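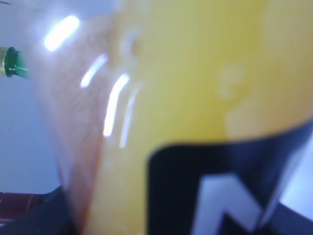

I'm not convinced a white table is any good for serving drinks. Our social club bought a Mudow one in January, and the blurb said it would wipe clean every time. Really? Put something as yellow as this juice on it, with its dark blue label, and I'd expect rings by teatime. Has anyone had one for more than 20 weeks and still likes it?
posted by turetti_tea, 2022-02-25

Home Forums Clubs Search Log in

sandberg9 replied:
Mine's fine. You do get scuffs, but I wouldn't blame the drinks. Look at the little dark specks and scratches, top left. Juice doesn't scratch.

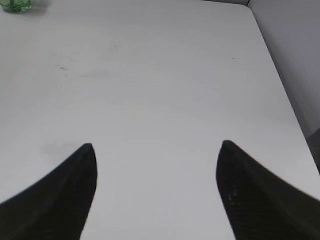
Re: specks and scratches

turetti_tea replied:
No, but wiping grit about with a cloth does - and the blurb tells you to wipe it. So which is it?

mirine852 replied:
I think you're both fussing. Put a cloth over it. What bothers me is how full people fill a mug. The black one is close to the top, and I wouldn't carry that across a room for anybody.
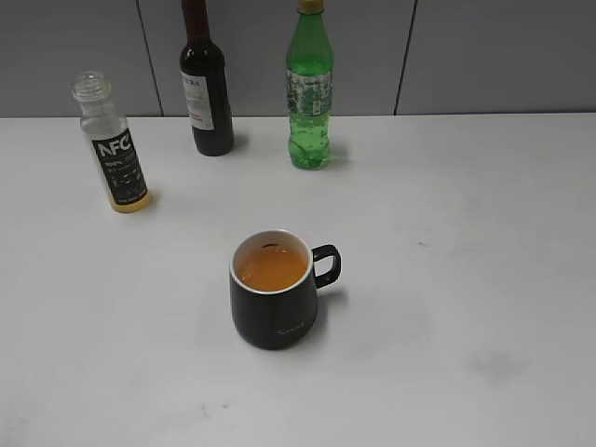

Mirine Social Club - Refreshments Team

sandberg9 replied:
A cloth hides the marks, so what's the point of buying white? And if you're worried about spills, start with the caps. I'd put them back on between pours.

mirine852 replied:
You try it with a queue. The green bottle has its yellow cap on and the juice hasn't got one. I'd bet on the juice going over first.

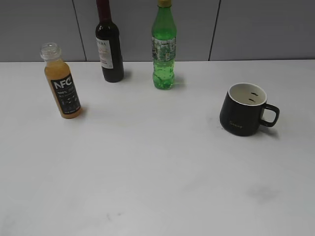
Juice, wine and the green stuff, on the white top

turetti_tea replied:
Still not sold. I'll ask for a dark one next time - at least 2 of us would vote for it.

Search this forum
Enter keywords Go

Related threads
Mudow folding legs, do they wobble?
Wine on a pale cloth
Mugs or paper cups for club night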